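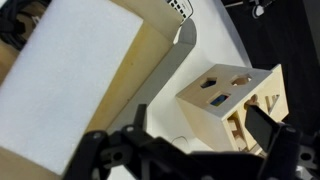 Hi everyone, I'm Rosine Langlois, and I'm going to talk for 12 minutes about putting blocks away. (Wait for the laugh. If there isn't one, keep going.)

My toy library lends out 381 sets, and the ones that come back in the worst shape are always the shape sorters. People lose the star piece first. I don't know why it's the star! So let me start with the table, before we get to any shelves.

Slide 2. Give the loose blocks one home, and make it a bin you can see through. I love a clear bin more than I should — you spot the red cylinder without tipping the whole pile out.
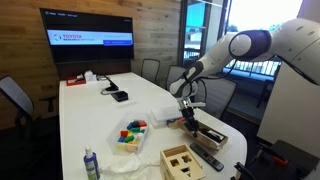 Sorter up front, blocks in the clear bin, tray off to the side.

Keep the tray shallow, too. A deep one turns into a second bin by lunchtime and then you've got two messes. (Tell the Courtois story here if time allows, the short version.)

Slide 3. Boxes and labels. I used to write tiny neat labels and stick them on the lid, and then the lid wandered off.
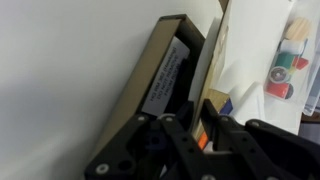
So now I write big, I put the label on the box itself, and I say which room it belongs in. Didier Tanguy still puts his inside the box and we argue about it every October. Ask who in the room does it his way, show of hands.

Slide 4. Wipe-down. Spray bottle and a cloth at the near end, paper and cables well away from it. Let wood dry before it goes back in a closed box, please!
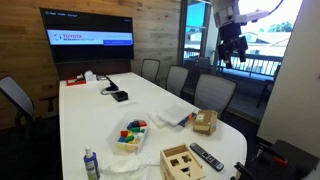
Questions and leftovers

Mention the sign-up sheet. Thank Mireille. Leave the sorter out for people to try.

Filed under: Talks, Toys & Play, Tidying
334 shares | 3 comments

Maxence Gautier: Star piece, yes. We've lost two.

Thierry R.: Do you sort by color or by shape inside the bin?

Rosine Langlois: Neither, Thierry — life's too short!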